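We own a coat rack now. I held out for years on the grounds that a coat rack is a chair that has given up on being sat on, and the chair by the door was already doing the job for free. But the chair collapsed in December under what I can only call a normal amount of wool, and I was outvoted.

Eoin wanted the Sornivari, which has a marble foot and costs 800 dollars, and which looked in the store like something you would be asked not to touch. I wanted a nail. We settled on a secondhand wooden one from Heffernan, tan and shiny, with brown pegs coming off it at different heights. Mairéad Kavanagh helped me carry it seven blocks and talked the whole way about her gutters. 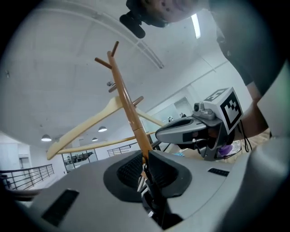
Last edited October 17, 2019

The pegs at the top fork into a Y, and I have no idea who they are for. I can't reach them without a stool. Eoin can, and has claimed them for hats, although he owns one hat. The brown peg farther down is where the real business gets done, and at the moment it has a hanger on it. A cream-colored wooden one.

I would like to discuss the hanger. You do not need a hanger on a coat rack. The pegs are the hanger. Eoin says a good coat keeps its shoulders better this way, and he may be right, but a hanger is wide and it swings, and it has caught me in the ear twice on my way to the mail. I moved it to the closet. It came back. I moved it to the other closet, the one with the Ciltell vacuum in it, and it came back from there too.

Rules so far: one coat per person, wet umbrellas in the bathtub, no bags. The bag rule is mine and I broke it first - it was a light bag. Scarves are still under negotiation. Mairéad dropped by to see how it was working out and put her coat on the sofa.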